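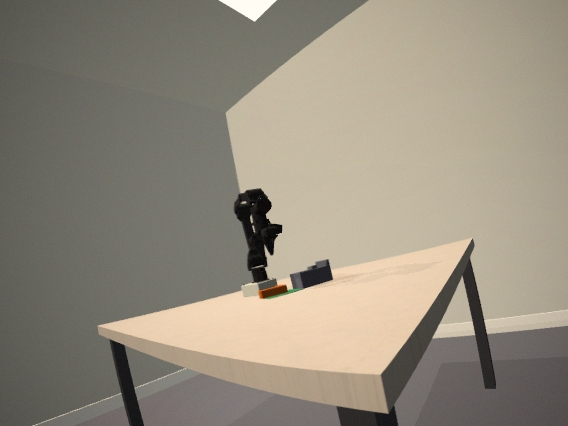 A simulated arm at Triston's virtual bench, its gripper over the blocks.

Search Grestiser Search

The pitch from Triston is that anyone can teach a robot. You hold a controller, steer the arm on screen to a block, close the fingers, lift. Do that often enough and the software, called Vudix, is meant to pick up the knack.

I had an afternoon of it. My first five goes were hopeless, and all five were saved anyway. By tea time I had made 40, perhaps half of which I would want anybody to copy, let alone a machine. The full set behind the current version runs to 2252 recordings, and 284 were thrown out as too clumsy. Who decides what counts as clumsy? A person at a desk, watching replays.

I can see the appeal. A rendered table costs little and breaks nothing. But it is a very tidy table, in a bare room, and my kitchen has never looked like that – nor has any warehouse I've been shown round. Kütt, which makes the hand controller, says real benches come next. It said so last August too.

Until then, what has been taught is how one tired writer nudges blocks about with her thumb.

284 shares 5 comments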